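Teaching a Gripper by Hand: Collecting Tabletop Demonstrations Without a Robot
Final project report, Hongmei Gu
Last updated June 2, 2020
7 comments | Share
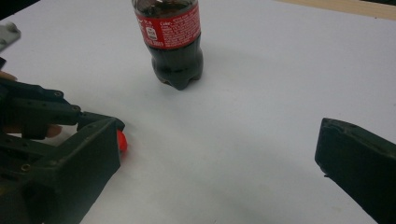
The goal of my project was to find out if one student, working alone, could record enough demonstrations by hand to teach a robot arm a simple pick-up task. The usual way to do this in our lab is with a remote control setup. You sit at a desk, move a small leader arm, and the real arm copies you. It works, but it is slow, and the arm is shared by three project groups. I wanted to see how far I could get with a tool held in the hand.

1. The tool

The tool is a hand-held gripper with two printed fingers. The person holds the handle and works the fingers with a trigger. A camera on the tool records what is between and beyond the fingers. The lab calls it the Skiltport, after the street where the first one was put together. The fingers have the same shape as the ones on the robot arm, so what the camera sees during a demonstration should be close to what the arm's own camera sees later.

I printed four sets of fingers in total. The first two had the flat inner faces at the wrong angle, and small round items slid out toward the tip when I squeezed. The third set was fine but the screws at the pivot joints worked loose after a long session. For the last set I used a lock washer on each pivot and checked the screws every time I charged the battery.

2. The task

The task was to pick up a small object from a white table and set it down in another spot without touching anything else. Larger items such as drink bottles were placed on the table as obstacles. I picked bottles because they are tall, the labels are bright, and the dark liquid gives the camera something very different from the table. They also fall over if you bump them near the top, so a failed demonstration is easy to recognize.

Each demonstration had the same steps:

- Start with the jaws wide open.
- Move in until the object is between the fingers.
- Close, lift, carry, lower, open.
- Back away before stopping the recording.

The last step sounds minor. In my first batch I often stopped recording as soon as the object was down. The trained model then opened the fingers and stayed where it was, and the arm had to be moved away by hand. I threw out that batch and started over in March.

3. Collecting the data

My plan was to record 2000 demonstrations by hand and 400 with the remote control setup, then train one model on each set and compare. I finished both. The hand-held part went much faster per demonstration. Setting up the table between recordings took longer than the recordings themselves, and I had not planned for that.

Two problems came up early. The first was that I moved too fast. With a tool in your hand it feels natural to reach for things at normal speed, but the arm cannot follow at that speed, and the video gets blurry. I fixed this by practicing with a metronome app until I had a steady pace. The second problem was that I always came in from the same side. I am right-handed and I kept the object on the left of my view without noticing. The model learned this too, and did badly when the object was anywhere else. After that I rolled a die to choose the starting side.

Light was also a problem. The table is matte, which helps, but the fingers and the hand still throw shade on the surface right where the object is. Under the old ceiling lamp this shade was strong enough that the model sometimes closed on it. I moved to a room with softer light and the mistake mostly went away.

4. Training and tests

I used the training code from the Garrido course without big changes. Both models were trained for the same amount of time on the same computer. Tests were done on the arm in the Drindcombe building, with objects placed by another student so that I could not pick easy spots.

The hand-held model was better at reaching the object, including when a bottle stood close to the path. The remote control model was better at the last part of the grasp. I think this is because the remote demonstrations were made with the real arm, so the timing of the closing fingers was exactly right. With the hand-held tool, my fingers close the jaws faster than the motor does. The model closed too late in several tests and pushed the object instead of gripping it.

I tried adding a short delay to the recorded finger motion to match the motor. This helped, but I did not have time to tune it properly.

5. What I would change

I would put a mark on the trigger to show how far it has been pulled. I would also record the force of the squeeze, which neither setup does now. For the soft objects I tried at the end, I had no way to tell the model how hard to hold them.

Mixing the two sets is the next thing to try. The Erkley group has a similar plan and asked for my recordings, so I have cleaned up the folders and written a short note on which batches to skip.

Comments

mpark_lab2
Did you recalibrate the camera after changing to the fourth set of fingers? We saw a small shift every time we swapped ours.

Hongmei Gu
Yes, after each swap. The shift was small but you could see it in the test results if I skipped it.

tova
The die is a good idea. I have the same left side problem with my drawer data.

R. Ellison
Section 4 could use a table with the success rates for both models. It is hard to judge from the text how far apart they were.

Hongmei Gu
I will add it to the appendix along with the placement sheet.

jdk
How long did your hand last in one session? Mine cramps up on the trigger pretty fast.

Hongmei Gu
I took a break after each battery charge. A weaker spring in the trigger helped a lot.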